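Review: the Gurton Cell Rules Binder, second edition

Reviewed by Mafalda Prata
September 30, 2024

The Gurton binder is a set of house rules for small robot cells, sold as a printed ring binder with a matching set of files. It covers arms working beside a belt or a bench, with people nearby for part of the shift. We bought it for our workshop at Meireles, where parts are picked off a conveyor and sorted, and have worked from it through most of September.

It runs to 194 pages. About half of that is checklists, and the rest is explanation, blank forms and a glossary. The writing is clear. Ye-rin Ahn, who joined us this summer, read the first section in an afternoon and was able to fill in the cell record without help.

The best part is section 2, on the area around the belt. It asks you to write down what is allowed within reach of the arm, what has to be fixed down and what must be put away before a run. Storage under a conveyor gets a page to itself. The binder allows it on condition that bins stay behind the line of the front rail and are never emptied during a run. Our old sheet said "keep area tidy", and every shift read that differently.

Cables are also handled well. There is a simple check for any lead that crosses a wrist joint: move the joint slowly to both ends of its range, watch the slack, and look at the plug afterwards. Horácio Quintela now does this at the start of each shift and signs for it. It adds a few minutes.
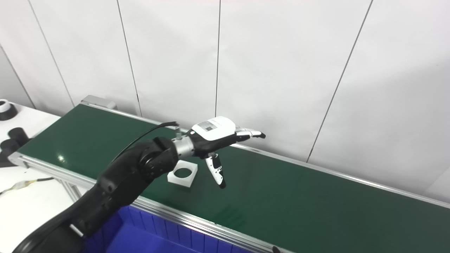

Hand above the belt at Meireles, with a square block below the thumb and a bin under the conveyor.

The section on hands is weaker. Most of it was plainly written for two-jaw grippers and then stretched. It tells you to record "the opening", which means little on a hand with fingers and a thumb. We ended up ruling our own columns for thumb position and finger spread. Sofia Patrício wrote to Gurton about this and got a polite reply saying the third edition would deal with it.

I also disagree with the advice on side tables. The binder lets you keep spare fittings and loose wire on a table next to the cell provided the table is "not in use". I would want a marked line on the table top and nothing past it. We have added that to our copy.

The forms are good but there are too many. A full change of part calls for four signatures, and in a workshop of our size two of those are the same person. Nuno Torres cut the form down to a single side and we have kept his version in the front pocket. Anyone who has to show records to a customer should ask first before doing the same.

A word on what the binder does not do. It is guidance, and it says so on the first page. It will not stand in for a risk assessment or for the standards that apply where you are, and it does not quote them at length. We came to it from the Dernance guide, which is shorter and cheaper but stops at the fence and says almost nothing about the belt.

The rings are poor. Ours no longer close flush, and pages catch when you turn them. The paper takes biro well but not marker. The files open without trouble and can be edited, and I would use those and leave the binder on the shelf as the master copy.

Worth buying for a cell with a conveyor. For an arm on a bench by itself, the Dernance guide is enough.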